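Wasater Adds Tabletop Storage Set for Shared Rooms and Small Apartments

Skalldale, November. Wasater, a maker of household storage goods, has added a tabletop storage set to its Hladun line. The set is intended for tables that serve as a dining surface, a work surface and a snack station in the same room. It consists of 3 parts: a deep basket for upright items, a shallow tray for packaged food, and a flat mat for bottles and glassware. The parts are sold together or separately.

The deep basket has a load rating of 6 kilograms and accepts jugs, bottles and long-handled utensils. Side walls are high enough to keep a tall vessel from tipping when the basket is lifted by one end. The shallow tray is sized for individually wrapped biscuits, candy and small fruit. Its rim is low, so packets can be taken out from a seated position. The mat is 396 millimeters long and can be rinsed under a tap.

Product development was led by Lesia Pavliuk at the company's Skalldale office. Her group reviewed table use in furnished rooms between 12 and 20 square meters and found that snack packets, drinking vessels and charging cables were the items most often left without a fixed place.

"Most people in a single room have one table, and everything ends up on it," said Pavliuk. "We set the dimensions from what was already there. A jug needs height. A packet of biscuits needs an edge that stops it sliding to the floor."

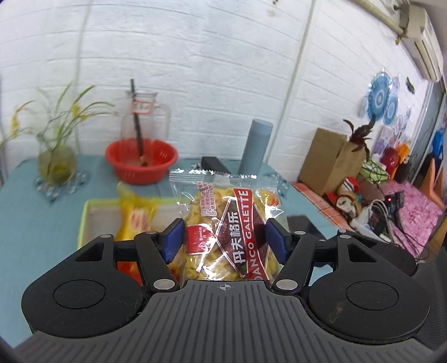 Danco Galette biscuits in a clear packet, with a red plastic basket and a light green tray on a light blue tabletop.

The parts do not lock together. Early samples used a clip between basket and tray, which was removed after users reported that they moved the tray far more often than the basket. The base of each part is smooth and can be wiped with a damp cloth. Abrasive cleaners are not recommended.

Wasater advises placing sealed food in the tray and keeping potted plants and vases on a separate coaster. Items that give off heat, including chargers in use, should be kept off the mat.

Distribution is handled by Kastonau, which will stock the set at its regional warehouse. The first production run is 700 sets. Danylo Moroz, sales manager at Kastonau, said orders from student residences would be filled first.

"Residences order by the floor and need the goods before the rooms are occupied," said Moroz. "Retail shipments follow once those orders are out."

Replacement parts can be ordered individually through Kastonau. Color choice is subject to stock. Printed care instructions are packed with each set.

Press contact: Miroslava Skoryk, Wasater, Skalldale
Trade orders: Danylo Moroz, Kastonau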